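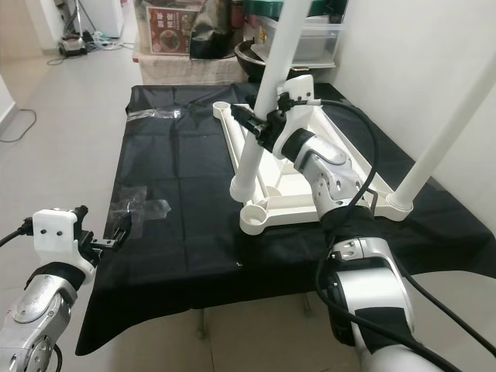

Stuhlmontage bei Reloten: Der rechte Arm hält den Rahmen neben dem Stuhlbein.

Am 6. Juni war Tag der offenen Tür bei Reloten, und ich bin hingefahren. Angemeldet hatte ich mich schon vor Wochen, die Plätze für die Vorführung mit den Montagearmen waren auf 12 pro Durchgang begrenzt. Die Firma sitzt im Obergeschoss des Kermani-Hofs, unten ist eine Druckerei, und wer zum ersten Mal kommt, läuft erst einmal am Treppenhaus vorbei. Parken kann man im Hof, sonst gibt es die Haltestelle an der Hauptstraße.

Ich arbeite seit Jahren in der Instandhaltung und habe mit Industrierobotern vor allem dann zu tun, wenn sie stehen. Bei uns laufen sie hinter Gittern und machen dieselbe Bewegung in jeder Schicht. Bei Reloten geht es um etwas anderes. Zwei Arme sollen gemeinsam Dinge zusammenbauen, die sonst ein Mensch am Küchentisch zusammenbaut, und zwar ohne feste Aufnahme für das Werkstück. In der Vorführung war das ein weißer Kunststoffstuhl. Er liegt kopfüber auf einem Tisch mit schwarzem Tuch, die runden Buchsen an den Ecken des Rahmens nehmen die Beine auf.

Wer schon einmal so einen Stuhl montiert hat, kennt die Schwierigkeit. Das Bein muss gerade in die Buchse, und der Rahmen darf dabei nicht wegrutschen. Ein Mensch drückt mit der freien Hand dagegen, ohne darüber nachzudenken. Der Roboter muss sich dafür eine Stelle suchen, an der er gut greifen kann. Auf dem Foto sitzt der rechte Greifer an einer der Rippen. Der linke Greifer ist offen und leer. Welcher Arm hält und welcher arbeitet, ist laut Reloten nicht fest vorgegeben.

Die Halterungen für die Greifer kommen aus dem 3D-Drucker. Das hat mich zuerst gewundert, ist aber vernünftig. Wenn sich die Geometrie ändert, druckt man über Nacht eine neue und schraubt sie morgens an. Die Kabel laufen außen am Arm entlang. Für die Produktion würde ich das nicht abnehmen, im Labor geht es wohl in Ordnung. Auf meine Frage hieß es, dass bisher 2 Kabel getauscht werden mussten, beide am Handgelenk. Das deckt sich mit dem, was ich von unseren Anlagen kenne.

Die Steuerung heißt Bruvness und wird im Haus entwickelt. Sie lernt aus vorgemachten Durchläufen: Jemand führt die Arme durch die Aufgabe, die Bewegungen werden zusammen mit den Kamerabildern gespeichert, und daraus wird trainiert. Für den Stuhl liegen 1259 solche Durchläufe vor. Mit den ersten 300 sei kaum etwas anzufangen gewesen, weil der Stuhl darin immer fast gleich lag. Danach hat man ihn vor jedem Durchlauf gedreht und verschoben. Das Tuch ist übrigens nicht glatt gespannt, es wirft Falten. Ich hätte es vor den Besuchern wahrscheinlich glattgezogen.

Zum Ablauf selbst: In unserem Durchgang wurde die Montage mehrmals gezeigt. Einmal saß das Bein schief an und der Arm setzte von selbst neu an, einmal musste abgebrochen werden. Schnell ist das Ganze nicht. Ich würde den Stuhl in einem Bruchteil der Zeit zusammenstecken. Es wurde auch nicht so getan, als wäre das anders, und das fand ich angenehm – auf Messen habe ich schon anderes erlebt.

Nach der Vorführung konnte man Fragen stellen. Mich interessierte vor allem die Kraftbegrenzung. Beim Einstecken eines Beins braucht man Druck, und ein Kunststoffrahmen verzeiht nicht viel. Die Antwort war, dass die Kraft am Handgelenk begrenzt wird und der Arm bei Überschreitung nachgibt. Zahlen dazu wollte man nicht nennen. Ein anderer Besucher fragte nach dem Preis, dazu gab es ebenfalls keine Auskunft.

Im Nebenraum lief noch ein Vortrag von Asturex, einem Partner, der sich um die Sicherheitsabnahme kümmert. Davon habe ich nur die zweite Hälfte mitbekommen. Es ging um Abstände und Geschwindigkeiten bei Anlagen ohne Schutzzaun, die Folien sollen noch verschickt werden. Der Kaffee war umsonst, der Kuchen um drei schon weg.

Im Oktober soll es einen weiteren Termin geben, dann mit einem Regal als Aufgabe. Die Anmeldung läuft wieder über die Seite von Reloten. Ich habe mich auf die Liste setzen lassen.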